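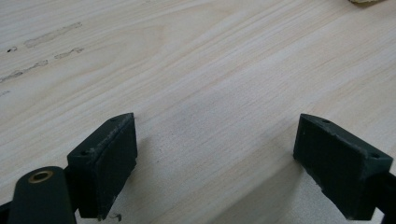 Udton hand gripper: the fall tune-up

Hi all! This is the page I promised after the last open bench night. My Udton is the two-finger, hand-held kind, and it had gotten sloppy enough over the summer that I finally cleared an evening for it. I've put my notes up with the gallery, which is mostly pads and pivots this time (sorry if you came for the arm, that's a whole other page and it's still on my list).

Fingers, open over the board
I do all my checks on the same pale board, with the fingers wide open to start. Dark green against light wood is easy on my eyes, and any difference between the two sides jumps right out. You can see the dust along the top edges of both fingers. I brush that off with an old toothbrush before I touch a screw, then do the corners again after, and I still find more the next morning!

The pads
Two small screw holes in the top of each one. The lower front edge of the right finger looks a little chipped, and I went back and forth on whether to swap it. I didn't. The inner face is the part that does the holding, and I ran a fingernail down both of them and felt nothing to worry about. When I do replace pads I do the pair, even if one is fine, so they wear together. The last pair went 1,039 cycles on my tally sheet, and the pair before that made it to 1,590, but those were softer parts and I was mostly picking up foam.

The pivot
That brass-colored ring down in the left corner is the bushing, and it's where most of my slop was. What I do: hold the body still, wiggle the finger sideways, and feel for a click. If it clicks, the pivot comes apart. Wipe the pin and the ring with a dry cloth, and put it back together with one tiny dab of Eklund grease on the end of a toothpick. One! I used way too much in August and it picked up every bit of fluff in the shop.

Closing it up
Snug the pad screws by hand, close the fingers slowly, and look at whether the faces meet flat. If one tip touches first, back that pad off half a turn, nudge it, and snug it again. I needed three goes. Then 29 open-and-close strokes to settle everything and one more wiggle test. Mireille Mansour lent me her Stadari feeler gauges for the last bit and I have been told to give them back.

Next up is the return spring, if the one I ordered from Zusbridge ever shows up.

Posted September 14, 2019

Comments (4)

tinbench16
Do you put any threadlocker on the pad screws? Mine back out constantly.

Jailson Andrade
Half a turn was too much on mine, I went with a quarter and it closed flat on the second try. Nice write-up!

Reply from the author
@tinbench16 no, I just check them every time I pick it up. I've stripped a screw hole before and I don't want to fight glue too. @Jailson good to know, will try a quarter next time!

marlo_k
Which toothbrush, soft or medium? Asking seriously.

We use cookies to remember your settings and count visits. By staying on this site you agree to this. OK | Read more

Questions? Use the contact form. © 2019 All photos and text are mine, please ask first. Back to top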